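Prep line notebook, May, started 6.40 in the morning with a tea that's already gone cold

Right, catching up after four days of writing things on the backs of delivery notes. Ailbhe has made it clear that the backs of delivery notes are not a notebook (two of mine went out with the driver to Horberg), so it's all going in here now, including the grumbling.

Where we'd got to: the cold prep side at Pondthorpe turns out 852 plated salads on a full day, all by hand at the moment, and the plan is still to give the two-arm cell the first bit of that job. Pick up, put down, keep the plate moving. The people stay on cutting, dressing and checking. That was agreed in the winter and I'm still happy with it, though what "checking" means has grown a lot since then and I want to get that down before we all forget it used to be something different.

Simulator first. Mitiku had the overnight batch finished before I'd got my coat off: 3000 tries at the tomato and plate layout, both arms, full hands on, counter and board positions shuffled a bit each time. I sat and went through the flagged ones with him till gone nine. I'd expected dropped tomatoes. Most of what got flagged was the left hand parking itself too near the plate rim and then having to back off before it could do anything useful, which costs time and makes the whole thing look nervous. We've been calling it hovering. Mitiku wants a proper name for it in the log, so it's "late clear" from now on, and I will try to remember.

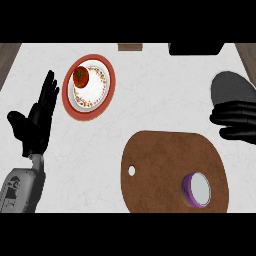 Tomato and plate layout in the sim. Left hand up beside the red-rimmed plate, right hand over at the edge, board bottom right.

I printed that one and stuck it by the hand sink, because it's the easiest way I've found to talk to the kitchen about it. Show people a graph and they nod and go back to their cucumbers. Show them a counter with a plate on it and you get opinions! Within ten minutes I'd been told that the tomato is in the wrong place on the plate (fair, it's well off to one side), that anyone who laid a bench out with that much bare counter in the middle would be asked to move up, and that the board ought to be nearer the plate. All three went on the list. The last one is really good, and I'm a bit annoyed we didn't think of it. We'd spread everything out to keep the arms from tangling, and people who do this all day keep everything close so they're not reaching. Mitiku is going to run the same batch with the gap closed up in steps and see where late clear starts getting worse.

Settings for tonight so I don't have to ask him again:
Same plate pair, tomato position shuffled wider.
Board brought in towards the plate, five steps.
Left hand wait position moved back from the rim.
Everything else as last night. DON'T touch the lighting, we changed two things at once last time and learned nothing.

Now the people side, which is what I really wanted to write about.

Ailbhe's shift had their second walk-through at eleven. The question that keeps coming up is who stops it. On the present line anyone can shout and the line stops, and it restarts when the person who shouted says so. With the cell as drawn, anyone can hit the stop but only a trained person can restart, and there are two of those on a shift. So one of them goes on break, somebody stops the cell for a good reason, and then everybody stands about. Ailbhe thinks that after a week of that they'd just put up with small faults and leave it running, and I think she's dead right. I've asked for restart training for the whole shift. The supplier (Pivitz, lovely people, slow on email) say it's 47 minutes a head plus a signature. That doesn't sound like much to me, but it has to come out of somebody's day and I've promised it won't be their break.

Second thing. Pace. At the moment the line has a rhythm that people set between them, quick at the start, slower before lunch, a daft sprint at the end. The cell will want one speed all day. I asked whether we could let the shift set it from the bench, within limits, and Mitiku reckons it's an afternoon's work on our end. I'd like that in before anything goes live. If people can turn it down at half eleven when they're flagging, I think they'll trust it a good deal sooner.

Third thing, and I haven't got an answer. Someone asked what happens to the new starters. Plating is where everybody begins here, it's how you learn what a good tomato feels like and what goes back in the crate. If the hands are doing the plating then the first job becomes checking, and you're asking a person on day two to judge work they've never done. Ailbhe's suggestion is that every starter does a fortnight plating by hand on the old bench, which means keeping the old bench. I'd pencilled that space in for crates. I've rubbed it out for now and will have to find room for the crates somewhere else, probably by the back door, where they'll be in the way of everyone.

Rang Ó Gríofa after lunch about the benching. They can do the new counter at roughly 305 cm long, a bit shorter than I'd drawn, but if we're closing the gap up anyway it may well suit us. Asked them to hold off cutting until we've had the stepped runs. They'll hold till the end of the month.

Still to do:
Re-run with the board moved in (Mitiku, tonight).
Ask Pivitz for training slots, early and late shift both.
Write up the restart question properly, one page, big print, for the noticeboard.
Bench speed control, find Mitiku an afternoon.
Crates!!
Measure the old bench before somebody leans the trolleys against it again.

4.15, later. Ailbhe has drawn a biro arrow on the printout from the board to the plate and written "HERE" in capitals. Leaving it up. Mitiku has taken a copy of her arrow for step three.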